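Ulla Halvorsen bakes for the whole street, and she would like you to start doing it too

12 Apr 2020

When I call Ulla Halvorsen she asks me to hold on while she gets a tray out, and then comes back laughing. "Sorry! It's croissant day. You picked the worst possible time, or the best one."

She started baking at home after closing the Rondlow, the little cafe she ran with her friend Randi Granström. The two of them did breakfast and nothing else, and on a good Saturday they sold 200 pastries before eleven. "I was up at 2 every morning," she says. "I loved it, and I also fell asleep at my own birthday dinner."

These days she makes one batch at a time and writes everything down. Her notebook has 57 attempts at plain croissants in it, with the butter, the flour and the weather noted for each. I ask why the weather. "Oh, the weather is everything! Last August I made a batch that ran out of the oven like soup. The butter had gone soft before the second fold and I was too stubborn to stop."
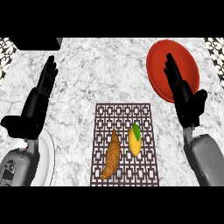

Laminating, the folding of butter into dough, is the part she could talk about all day, and for a good while she does. Butter and dough should feel the same under the pin. If the butter cracks, let it sit for a few minutes; if it squeaks and slides, back in the fridge it goes. She's a great believer in a cool surface, and a marble counter like the one here, with its soft gray veins, is what she'd pick for anyone who asked. "But please don't wait for marble," she adds. "I learned on my aunt's kitchen table with a bag of frozen peas on it!" A lemon usually ends up beside her croissants as well, for the curd she spoons in while they're still warm.

Her neighbor Natnael Hadgu gets the first one of every batch and gives a verdict through the window. He has never baked a thing in his life, according to Ulla, and he's tougher than any customer she ever had. "He told me number 31 tasted tired. I was so cross, and then I tried one, and it did."

What should a beginner make, then? Not croissants, she says right away. Try a rough puff, where you just chop the cold butter in and fold it up like a letter, four times over. You can have cheese twists by supper. "And eat the ugly ones first, standing up. Those are the baker's."

She's on to number 58 next week, with a bit of rye in it.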